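Open day at Cisorthorpe: the bedroom end

Posted 4 August 2022 in Visits and Outings

Cisorthorpe held its open day last week, and I went, mostly on the strength of a leaflet promising "automation in the home" and free parking. The parking was a field. The automation was upstairs, past a kettle with a sign on it saying the kettle wasn't part of the exhibition.

I had expected a hall with ropes. What the Nedari project had was a bedroom, and the job on show was tidying clothes off a bed, which put the machine age on roughly the same footing as my youngest. You hold the gripper in your hand, you do the chore, and the recordings go off to teach an arm at the other end of the building. Hanna Pylypenko ran the session and explained all this in under a minute, then explained it again for a man who had come in looking for the model railway.

The target for the summer is 300 good runs of this one task. They had 203 on the morning I was there. A good run is one in which the clothes get where they are going and the person holding the gripper doesn't help with their other hand, a rule that sounds easy until a sleeve starts to slide and every instinct you own gets involved.

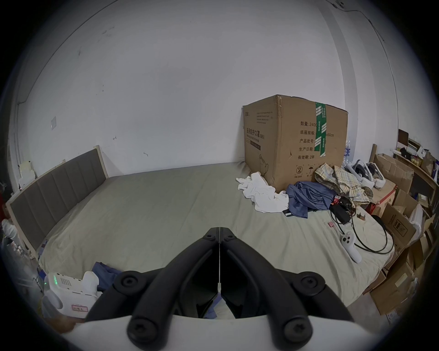

Čestmír Kratochvíl, who built the jaws, takes the other-hand rule very seriously. He watches people's left elbows. I was told twice to put mine away, and after the second warning I kept it in my pocket, where it sulked. Visitors' attempts are kept in a separate folder from the proper ones. I asked what the folder was called and he changed the subject.

My own go lasted a good deal longer than the demonstration had. Picking cloth up with two fingers is a strange business. Go in too high and you close on air; go in too low and you have a firm hold of the bedding, and then the whole bed wants to come with you. I got the knack on the fourth try and lost it on the fifth. Ida Frerichs, who had come on the same leaflet, did it first time and was very gracious, in the way of people who intend to mention it on the drive home.

There was a lively argument at the back over sheets. Ľubomír Kadlec holds that wrinkles are good for the learning and should be left alone. Hedvika Oravec holds that a bed ought to be made. Both of them have keys to the building, so I imagine the matter is settled afresh each morning.
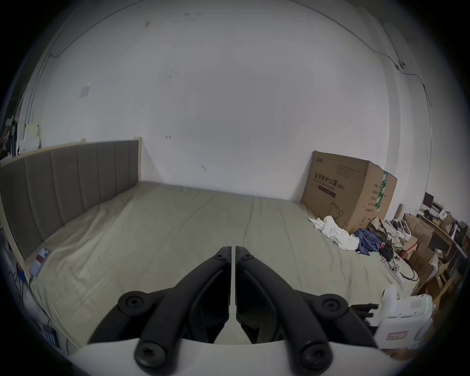 The gripper and the far end of the bed, with clothes lying near the box.

Downstairs you could see what the arm makes of all this teaching. It is named Štěpánek, it is bolted to a table, and it picked up a vest, considered it, and put it down again in almost the same place. It got a round of applause. I have done exactly that with a vest many times and had no such reception.

The software that sorts the recordings is called Skornurar, and I had it spelled out for me by three different people in two different ways before I found it printed on a mug. It throws out runs that are too short, too long or mostly ceiling. I suspect it of having thrown out mine.

Tea was 200 yards off in the old canteen, with a choice of fruit cake or the end of the fruit cake. The next open day is in January, when the task will be socks, in pairs. Put your name down at the front desk if you fancy it, and wear something with a left pocket.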